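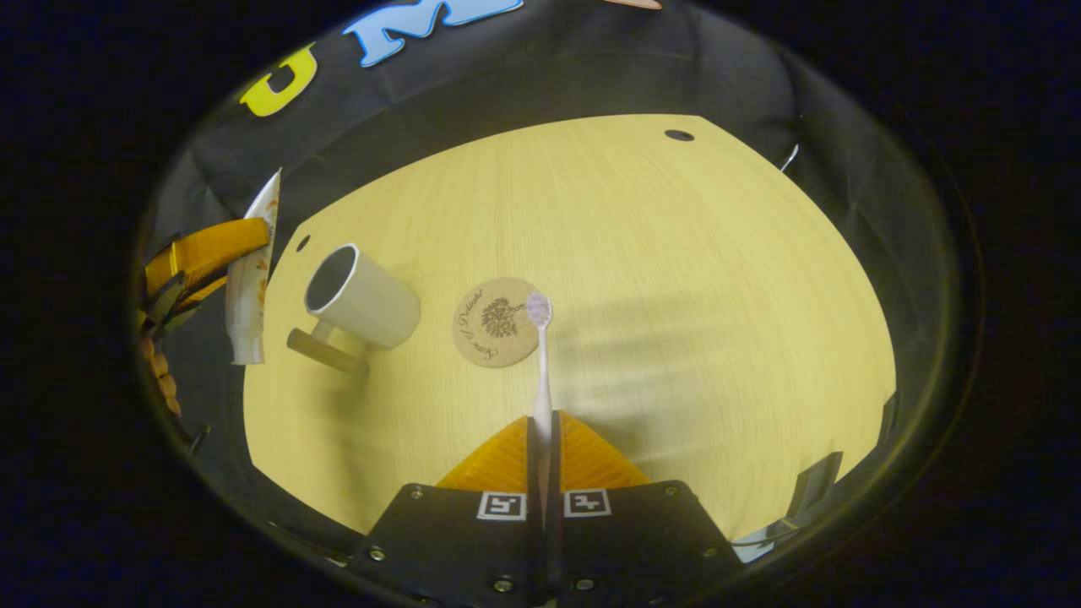

Flultska hand gripper with a toothbrush, view from its own camera

Is the Flultska hand gripper kit worth buying for a small lab?

Asked by Braulio Carrillo, March 2018

I look after the equipment for a small teaching lab in Kelinthorpe. We have one arm, bought second-hand, and we want to teach it simple household jobs from recordings of people doing them. The first job on our list is putting a bathroom shelf in order: pick up a mug that has been knocked over, stand it up, put the toothbrush in it, and put the mug on a coaster.

Flultska sell a hand-held gripper kit for this. You get the gripper, the fisheye camera, the mounting plate with the markers, a charger and the software that turns the video into hand positions and finger widths. They have lent us one on an 18 day trial. The picture at the top is from one of our recordings.

What I like so far is that anyone can pick it up and start. Our students needed very little help. It is also much quicker than driving the arm by hand, which we tried last year and gave up on.

My doubts are these.

The software rejects too many recordings. It gives the reason as "finger marker lost" or "position lost" and no more than that. The markers look perfectly clear to me when I watch the video back.

Thin things are awkward. A toothbrush handle turns in the fingers when the head touches something, and I don't know if the arm will cope with that any better than a person does.

The arm end is sold separately. The matching fingers and mount cost extra and the trial doesn't include them, so I can't test the part I care about most.

The price of the full set is 2000 pounds, and then there is a yearly fee for the software after the first year. We can find the money but we can't find it twice. Ultotlow sell something similar for less, although theirs comes without the processing software. Has anyone used the Flultska kit for longer than a trial? Would you buy it again?

Obinna Sani

We have had two of them since last May and I would buy them again, with some reservations.

On the rejected recordings, the two messages mean different things and you should deal with them separately.

"Finger marker lost" is nearly always light. There is one square marker on each side of the fingers and the software needs both to work out how far open they are. If a lamp is shining on the plate, the black parts of the marker go grey in the video and it gives up, even though a person can still read them. Move the lamp before you do anything else. Then check the exposure setting, which is on automatic when the kit arrives. Fix it by hand at the start of each session and don't touch it until you have finished.

"Position lost" is the camera not having enough to look at. It works out where the gripper is from things in the room that stay still. You have a black cloth behind your table, and plain black cloth gives it nothing. I see you have put some big coloured letters on yours, which is the right idea, but I would add more and spread them out. Posters work. So does newspaper. The table top is quite plain as well, and a patterned mat might help, as long as you tape it down. If the mat moves halfway through, you will have to throw the recording away.

Also do a slow sweep of the whole table at the start of every session and save it as the map. The manual says you can reuse an old map. We found we couldn't if anybody had moved the table.

For thin objects, slow down just before you close the fingers. Our students used to snatch at pens and spoons and the recordings were useless for training. If the brush turns when it touches the mug, record it again, holding it closer to the head. I wouldn't mix recordings where the handle has slipped with the good ones until the basic job works.

Now the money. The arm mount is the weak point of the offer. Ask for the exact drawing of the flange before you order. Ours needed an adaptor plate, and we had to have it made locally. The fingers for the arm must be the same as the ones on the hand gripper, so don't let them sell you the older set at a discount.

I would split your job into parts too. Standing up a mug and placing a toothbrush are quite different movements. We made 40 good recordings of a single pick before we tried anything longer, and that was enough to show us our camera was mounted at the wrong angle on the arm. It was not enough to get a reliable result, so plan for a lot more than that.

Spares are fair. Finger pads arrived in 6 days. The charger failed and they replaced it under the warranty.

mvillalobos

I had the Ultotlow one. The gripper is fine but you will spend weeks on the software unless you have somebody who enjoys that kind of work. Get the Flultska if you can afford it. Ask them about an education price, it isn't on the website.

Braulio Carrillo

Thank you both. I moved the desk lamp and set the exposure by hand this afternoon, and the marker messages have mostly stopped. Position is still being lost near the edges of the table, so I will put up more letters and some posters along the sides.

I have written to Flultska for the flange drawing and asked about education pricing in the same email. I have also asked whether they will lend us the arm fingers for the rest of the trial. If they say no to that I will probably wait until the next budget.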